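Re: November swap, cards and tags
4 min read

From: Khurram Bukhari
To: Westum paper crafts list

Hi all,

Hemant wrote:

> Before I cut anything, can someone settle the size question for the
> card swap? Last year half of us made A2 and the other half made 5x7,
> and the boxes from Boyer only fit one of them. Also, is anyone doing
> tags this time, or only cards? I have a lot of kraft stock left over
> and would like to use it up before I buy more. And what is the
> deadline for getting things to you?
>
> Hemant Chauhan

Size first. We are going with A2 for the cards, so 4.25 by 5.5 inches folded. The boxes are the same ones as last year and I have already paid for them. If you have 5x7 cards finished, keep them for your own mailing and make a smaller batch for the swap. A 5x7 panel trims down fine if you haven't glued it to the base yet.

Tags are in. I had four people ask and that is enough to make it worth sorting. Any shape, no longer than five inches, with a hole already punched. Please punch it and add a reinforcement if the stock is thin. Last year I punched most of them myself on the night before mailing and the punch gave out partway through. String or ribbon is up to you, but tie it on loosely and lay it flat, because the ones with big bows crushed everything under them.

Kraft is fine for either one. It takes white gel pen well and it takes stamped black well. It does not take pale watercolor at all, in my experience. If you want color on it, cut the colored piece separately and stick it on top. I did a run of small pine trees that way from old book pages and painted them before cutting, which was a lot quicker than painting each one.

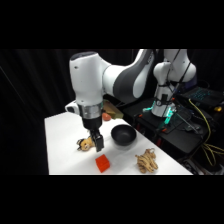
Robotic arm above a small plush toy.

Numbers. There are 24 people signed up so far. Each person sends in one card for each of the others plus one for the sample binder, so it comes out to 24 cards if the list stays where it is. I will post again if anyone drops out. Tags are separate and you can send as many or as few as you like. I will divide them up as evenly as I can, and people who send tags get tags back.

The deadline is the middle of November, and I mean in my hands by then. If you are in town you can leave them at Keromier, at the counter in back, any time before 5 p.m. Put your name on the outside of the bag and also on a slip inside. Two bags lost their outside labels last year and I had to go by handwriting.

Envelopes. Please send one envelope with each card, but don't stuff the cards into them. I pack the cards flat and the envelopes in a stack beside them. If you are making your own, the paper should be heavy enough that an address doesn't show through. The lined ones several people made from gift wrap were very popular, and I would be glad to see more of those. You can get six liners out of one ordinary sheet if you turn the template sideways.

On glitter: loose glitter, no. Glitter paper is okay if it doesn't shed when you rub it with your thumb. I am still finding some in the carpet.

Supplies. Pristside has the 115 lb. cover weight in white and cream again. It scores cleanly if you score with the grain, and if you go against it the fold cracks. Anyone who wants to go in on a pack should write to me off the list. I bought a pack for last year's swap and there are 17 sheets left from it, so I can hand those out first to whoever is short. The cream is slightly yellower than the old cream, so don't mix the two in one batch if that kind of thing bothers you.

For adhesive, I would stay away from glue stick on anything with layers. A fair number of cards came apart in the mail. Double-sided tape or a thin line of white glue held up much better. If you use white glue, put the card under a couple of heavy books overnight or it will curl.

One more thing for the people who do the wax seals. They look very good but they need to go on the card front or on a tag, not on the envelope flap. The seals on the flaps cracked when the stack was pressed down. The flexible wax did better than the traditional kind, so use that if you have it.

Hemant, if you still have the oval punch you borrowed in the spring, please put it in with your bag. Someone has asked to use it for tags.

Khurram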